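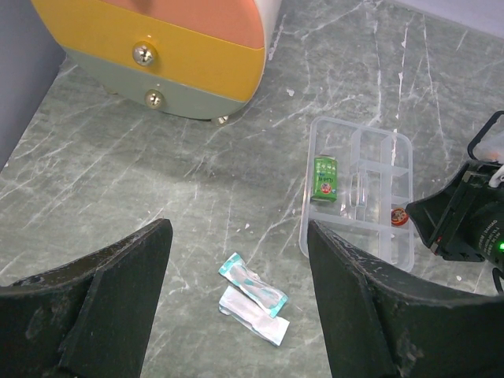 Tsehay Woldegiorgis wrote to me that I should stop keeping things, because a person who keeps everything has decided nothing. She had read my last column, in which I mentioned a drawer of small items that I brought through three apartments and two countries. Her letter was friendly, and she signed it with a drawing of a broom. I have been thinking about my answer since December.

In Defense of the Small Drawer
2026-02-13

I want to say first that I agree with her more than she thinks. I come from a family where the attic was full, and when my grandmother died it took us many weekends to empty it. We found curtains for windows that no longer existed. I carried a box of them down the stairs myself and I was angry at her the whole way, and afterward ashamed of being angry. So I understand the wish to leave behind a clean room. I would not like anybody to carry my curtains.

But the advice to throw away has become very loud, and I think it has stopped listening. It comes in books, in television programs, in the newsletters of shops that sell boxes. It is always spoken to the same person, someone who buys too much and feels bad about it. I am sure this person exists. I only notice that the advice is now given to everyone, also to people who never bought much, and to old people who are moving and are tired, and to those who came from another country with one suitcase and have already thrown away more than any book could ask.

When I moved here I was allowed 21 kilos. My mother weighed the suitcase on the bathroom scale by holding it in her arms and then subtracting herself. We did this many times in one evening. A dictionary went out, then went in, then went out again. My winter boots I wore on my feet in warm weather so they would not be counted. What stayed in the suitcase at the end was mostly sensible, and I no longer have any of it. The clothes wore out. The towels became cleaning cloths. What I have still is what I put in my coat pockets at the last moment, when the weighing was over: a thimble, a tram ticket, two buttons in a paper envelope, a key to a door that my parents later replaced.

These are the things in my drawer. They would fit in one hand, if the hand was patient.

The rule that I hear most often is that we should keep an object only if we have used it in the last year. By this rule the key must go first. It opens nothing. I take it out maybe once in a long while, when I look for a stamp, and I hold it for a moment and put it back. Is this use? I believe it is, and I believe the people who make such rules would say the same if the key were theirs. The word "use" is too narrow for what we do with things. We also check on them. We like to know that they are still where we left them, as one likes to know that a friend has not changed his telephone number, even if one is lazy about calling.

My neighbor Ewan Tennant disagrees with me from the other side. He thinks I keep too little. He repairs sewing machines, and in his workshop there is a wall of small drawers, every one with a label in pencil. He told me that he once waited nine years for a customer who needed a certain spring, and then she came. I asked him if it was worth it, nine years of giving a place to one spring. He answered that the spring did not take up much room and he had not been waiting very hard.

I have repeated this answer to several people. It describes well, I think, the kind of keeping I would like to defend. The attic of my grandmother was a different kind. She kept out of fear; she had lived through years when there was no cloth, and she was never again certain of cloth. I do not laugh at this fear, but I see that it made her house smaller. The curtains took a room from her. A drawer takes no room from anybody, and it has a natural limit that even a weak person can obey. When it does not close, one must choose.

So perhaps Tsehay and I can meet here. She says that a person must decide, and I say that the drawer is a way of deciding, only slowly. Some things leave it. The tram ticket has become so pale that last winter I could not read the price, and I think it will not come with me to the next apartment. I did not make a plan about this. I looked at it one evening and felt that it was finished, the way a conversation is finished, and I put it back for the time being because I was on my way to bed.

The buttons I will keep. They belonged to a coat of my father, and I have never sewn them onto anything. I asked Ewan if they were good buttons, and he turned them over and said they were ordinary. I was a little offended, and then I wrote "ordinary, father's coat" on the envelope, in pencil, as he does it.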